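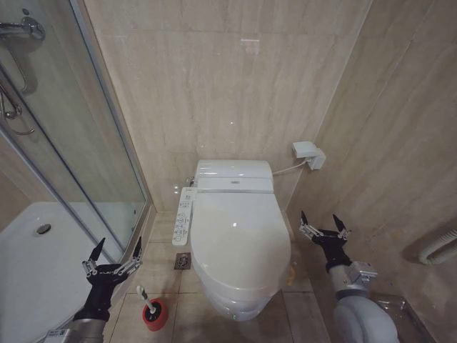
Loureiro says the attendance numbers are fine and people should read the whole report before complaining. I did read it. Our council member for Killden missed 16 of the recorded votes last session and sponsored one ordinance, the one renaming the bus shelter.

gisine_road wrote:
Sponsoring isn't the whole job. Galetti has her name on 55 items and most are proclamations. I'd take one decent zoning change over all of those.

eberhard_st wrote:
Fine, but 16 missed votes is 16 missed votes. The sewer rate passed by one and he wasn't in the room.

pdk60 wrote:
He was at the county hearing that night – it's in the minutes, page 355 of the big PDF. You can argue he picked the wrong meeting, but he was working.

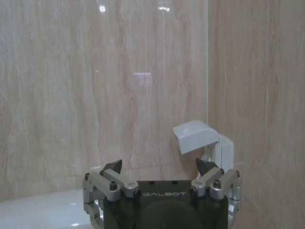 Corner by the white fixture, stone pattern on both walls

gisine_road wrote:
Thanks, I hadn't seen that page. Does the report count excused absences the same as the others?

pdk60 wrote:
Yes, it puts them all in one column. I emailed the clerk's office in January asking them to split it. They said the format is set by council rule and a member would have to bring a change.

eberhard_st wrote:
So ask Armindo Loureiro to bring it. He's the one telling us to read the report.

millrace wrote:
I don't agree that it needs changing. If you run for the seat you show up for the vote. The Eberhard Street people waited until nearly midnight to speak on the sewer rate and got two minutes each.

gisine_road wrote:
They should have been heard earlier, I agree with that. It still matters why somebody was out. A member with the flu and a member on a cruise look the same in that table.

pdk60 wrote:
Draft wording so far, edit as you like. It needs 60 signatures from registered voters in the district to go on the agenda as a resident item.

1. List excused and unexcused absences in separate columns.

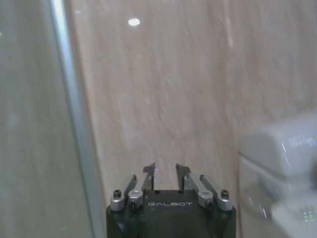
2. List proclamations apart from ordinances and resolutions.

3. Post the report at least two weeks before the session opens.

millrace wrote:
I'll sign for 2 and 3. Leave 1 off my copy.

eberhard_st wrote:
You can't sign for part of it. Put me down for all three.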